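Curnov Holiday Flats - End of Year Safety Check, Unit 4
Checked by: Graziella D'Amico
Date of check: Dec 30, 2021
Last full check: April

Marks used: OK, FIX (before next guests), WATCH (look again at next check), N/A

ENTRY AND STAIRS

Front door lock and deadlatch - OK
Opens from inside without a key. Spare key is back in the lockbox and the code has been changed.

Outside stair treads - FIX
Second tread from the top has lifted at the left corner. One screw is missing and the other turns freely. Needs a longer screw in both holes, not filler.

Handrail - OK
Firm along its full length. Paint is flaking near the bottom post but there is no rust under it.

Entry light - WATCH
Sensor is slow to come on. It did the same in April. Cleaned the cover and it was a bit quicker.

SMOKE ALARMS AND FIRE

Hallway alarm - OK
Tested with the button. New battery fitted.

Bedroom alarm - FIX
Sounds, but the date on the back is past. Replace the whole unit. Use the Palomino ones in the store cupboard, same as Unit 2.

Fire blanket - OK
On its hook beside the fridge. Tag is current.

Extinguisher - OK
Gauge in the green, pin and seal in place. It was behind the ironing board again, so I have moved the ironing board to the bedroom wardrobe. Cleaners please leave it there.

Evacuation sheet on back of door - FIX
Still shows the old assembly point at the bins. It should say the front lawn. Reprint and laminate.

KITCHEN

Gas cooktop - OK
All burners light first go. Flame is blue and even. Shut-off valve under the bench turns by hand.

Rangehood filter - FIX
Heavy with grease. Soak it overnight or swap it for the spare.

Power points near sink - OK
Safety switch trips and resets.

Benchtop and splashback joins - WATCH
Silicone is sound except for a short length behind the tap, where it is coming away from the wall. Not letting water in yet as far as I can tell. The cupboard below was dry.
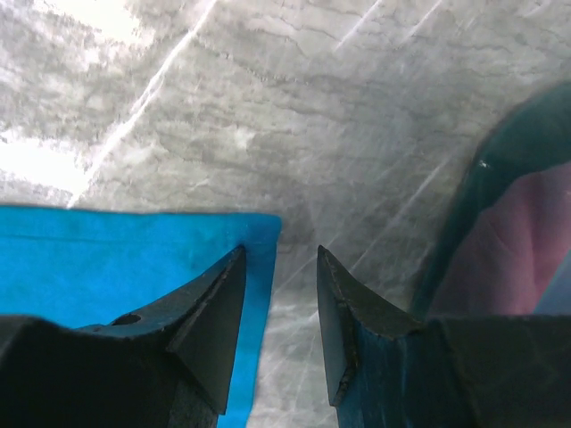 Knives and blades - OK
All in the block. Took out the one with the loose handle and binned it, wrapped.

Under-sink cupboard - FIX
The child latch has snapped. Dishwasher tablets and oven cleaner have gone to the top shelf of the laundry until it is replaced. The Utidari latches fit these doors, the cheaper stick-on ones let go in the heat.

BATHROOM

Hot water at basin - OK
Comes through warm, no scalding. Tempering valve was serviced in April.

Shower screen - OK
No chips. Door closes properly on the magnet.

Floor - WATCH
Grout is getting thin in front of the shower. Bath mat has good grip and stays down.

Exhaust fan - OK
Noisy but it draws.

BALCONY

Balustrade - OK
Pushed hard at each post, no movement. Nothing climbable within reach. Guests had shifted the planter against the rail, so it has gone back to the house wall.

Sliding door - OK
Safety stickers at eye level. Lock catches.

JOBS TO BOOK

Stair tread - handyman, before next check-in.
Bedroom alarm and evacuation sheet - Graziella.
Rangehood filter and child latch - cleaners, at changeover. Latches are on the Zekcombe account.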